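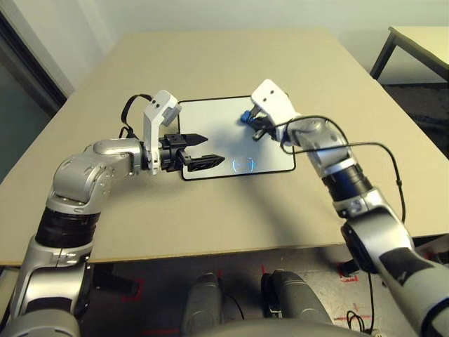
*Both arms over the white board, right gripper closed on the blue cylinder.*

**Progress report to the Nutier Fund, 9 Jun 2026**
Prepared by Seul-gi Yang, Clulstead workshop

Dear all,

Thank you for your patience with this one. I had hoped to write to you about the two-arm placing task and little else, and I will get to it, but most of this period went into a fault on the right arm, and I'd like to tell you about that properly.

## What went wrong

We were on run 144 of the placing series. The right arm had picked up its part and was on its way across the board when it stopped dead, and a second or so later the gripper opened by itself. The part dropped and rolled off the table. Everyone was outside the red tape, so no one was hurt, but a gripper letting go with no command is something we treat as a safety matter, and I stopped all work that same afternoon and wrote it up.

It took us far too long to find. We first blamed the Prins control software (sorry, Prins team!) and spent more than a week reading logs. The real trouble was the cable to the right wrist. When the arm reached well over to the far side, the cable pulled tight against the connector, the signal dropped out for a moment, and the gripper went back to its startup position, and for this model that means open. Looking back through the older logs, I found the same brief dropout on run 89's successor series too, and we had put it down to a bad grasp. I should have caught it then.

## What we changed

- Both wrist cables were replaced with longer ones, with slack left over the top of the joint.
- The grippers now hold their last position if the signal is lost.
- A lost signal on either side stops both arms. Before, the left one would have carried on.
- The cable check is now on the morning sheet, and whoever runs the first session signs for it.

Since the repair we have done 160 runs with no dropouts. I'm pleased, though I'd like to see 258 before I call the matter closed, and the longest reaches still need more time.

## Where that leaves the project

The placing task is behind, and there is no getting around that. The handover trials at Hundenetti move to September, and they have been very kind about it. The new cables came out of the spares line, so I am not asking for more money. I would like your agreement to the later date, and a short call if anyone has questions about the safety side.

With thanks, as always,
Seul-gi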